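Pay People Inside Like It's a Job

13 April 2020

Quick one, writing this between two calls, so forgive the shape of it.

I spent 15 years placing people in light manufacturing work. Sewing, cabinet parts, filter assembly, some food packing. A good share of them learned the work in a prison shop. And every time I hear someone say the shops are "really about training," I want to ask to see the pay stub.

Because the pay stub tells you what we think the work is. Cents an hour. Then deductions off the cents. Fees, restitution, a savings account the person can't touch. I'm not against restitution. I'm against pretending that a man who clears a few dollars a week is learning what a paycheck is. He's learning that hard work and no work come out about the same.

Take the filter line at Monti. State shop, contract with Filteck, good equipment, better than some private plants I've walked through. The line lead when I visited was a woman named Nathalie Visser, civilian staff, very sharp. She ran that floor like a real plant. Quality checks, shift handoff, a board with the scrap rate on it. The people on her line could have walked out the gate and straight into a job. Some did. Gate money in their pocket and nothing else. First month's rent plus deposit, where's that coming from. Bus fare. Work boots! An employer like me would call with a start date and the guy couldn't get there. 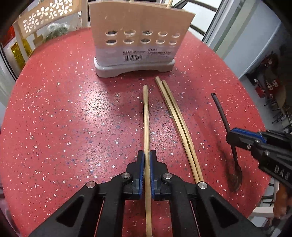
So that's my gripe. We build the skill and skip the money, and then act surprised when the skill doesn't stick.

The usual comeback is cost. Shops have to support themselves, pay more and the orders go elsewhere. Fine, lets talk about that. I did the math with a shop manager at Trutetti, which makes office furniture for county buildings. Labor was a tiny slice of what a desk cost them. Steel, freight, staff salaries, the paint booth — all bigger. Doubling what the workers got would've moved the price of a desk by less than the county spends arguing over the color. He didn't love hearing it but he didn't dispute it either.

The second comeback is fairness to outside business. This one I take seriously. If you run a small cabinet shop and the prison down the road is bidding with labor at pennies, you have a right to be mad. But look at which way that argument points. It points at raising the wage. Low pay inside is what makes the competition unfair in the first place. I've never understood why the trade groups push to shut the shops instead of pushing to bring the pay up.

Third one, and people say it quieter. They're being punished, why should they earn. Well, the sentence is the punishment. A judge gave it in months and years. No judge I ever heard of added "and arrive home broke."

Istico got closer than most. Their pilot shop started in September with 40 people, higher base rate, and half of each check went into an account released on day one outside. Real account, real bank, the statement mailed to the worker. Jacqueline Bailly set up the banking side and had to fight for months just to get ID documents sorted early enough. Which is its own essay. You can't open an account without ID and half the facilties start on ID two weeks before release.
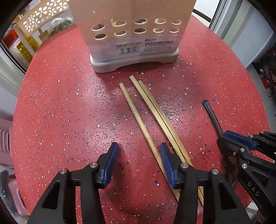
Does higher pay mean fewer jobs inside? It can, if the shop's budget is frozen and nobody touches anything else. Istico kept its headcount by cutting idle time on the floor and pricing its contracts properly, and any shop with steady orders has room to do the same.

And I'd rather have that problem than the current one. The facility where Istico runs its pilot had a waiting list of roughly 400 for shop jobs even at the old rate. People want to work. They want out of the cell, they want the day to go by, they want something to say in an interview. We've been leaning on that for decades, and it's a cheap trick to lean on.

What I'd ask for isn't fancy. Set a floor, a real one, tied to the state minimum even if it's a fraction to begin with. Cap the deductions so there's always something left. Start ID and banking six months out. Put the wage on the tour, too — when the legislators come through and admire the machines, have somebody tell them what the operator makes. I've been on those tours. It never comes up. Lunch comes up.

More on the ID mess when I get a minute. If you run a shop and your numbers look different from mine, send them, I'll print them.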